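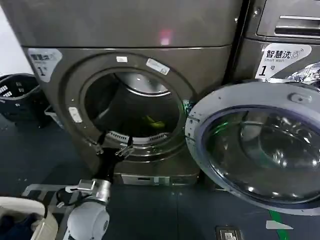 Larnus House Residents' Association
Minutes of the September meeting, ground floor common room, 7 p.m.

Apologies were read. The minutes of the last meeting were accepted after one correction: the dryer refund was promised, and the word "paid" has been struck.

1. Laundry corner

The management office (Weder) reported that the front loaders are now "working as intended." Several residents asked what was intended. The office's own log lists 4 complaints since the last meeting, and at least two people in the room had complained and could not find themselves on it.

The main complaint is still clothes left behind in the drum. A small yellow item was mentioned more than once. It is likely a piece of clothing and it was lying near the bottom of the drum, where anyone loading a dark wash could easily miss it. The office said residents should check the drum before loading. The meeting felt that residents might also check it before leaving, and asked for both to go on the notice.

The office proposed more labels. It was pointed out that the gray machines already carry a large "1" and a "Smart wash" label, along with smaller stickers around the door, and that none of this has stopped anyone from leaving things behind. A resident asked what is smart about the wash. The office will ask the supplier, Grabner. This was also the answer last time.

Baskets: there is a white one, a black one with holes in the sides, and a gray crate, all standing together beside the machines. The white one had dark clothing in it. Opinions differed on whether a basket on the floor means "waiting" or "forgotten." The office suggested name tags. Agreed to try tags for one month, with little confidence expressed.

Repair bill: Grabner has invoiced $222 for a visit described as "inspection of door seal." Residents asked whether anything had been found wrong with the seal. The invoice doesn't say. Payment held until it does. 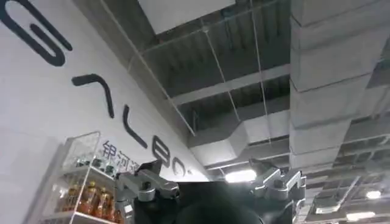

2. Drinks shelf and wall

The white metal shelf by the lettered wall was put in by Plondow on a trial basis. It holds small clear bottles above and amber-orange drink bottles below. Plondow's letter says the shelf has been "warmly received." No one present could recall being asked.

Sales to date were given as $1,412. Asked whether this was before or after the cost of the drinks, the office was unsure. The association's share can't be worked out until that is known, so the figure is recorded here without being accepted.

A request to move the shelf farther from the wall, so the floor behind it can be mopped, was agreed. A request to stock plain water instead of more amber bottles was passed on to Plondow.

On the wall itself, the office would like $200 to touch up the big dark lettering and the smaller Chinese characters below it. Residents saw no urgency. One said the paint could wait until the dryer refund arrives. Not approved.

3. Any other business

The ceiling was raised again. It is the exposed industrial kind, and the office maintains that this is a style. A resident asked how often a style gets dusted. No cleaning schedule could be produced, and the office will bring one next time.

Actions
Office: drum notice, name tags, explanation of the Grabner invoice, ceiling cleaning schedule.
Plondow: cost figures in writing, reply on water.
Carried over: dryer refund.

Meeting closed at 8:40 p.m.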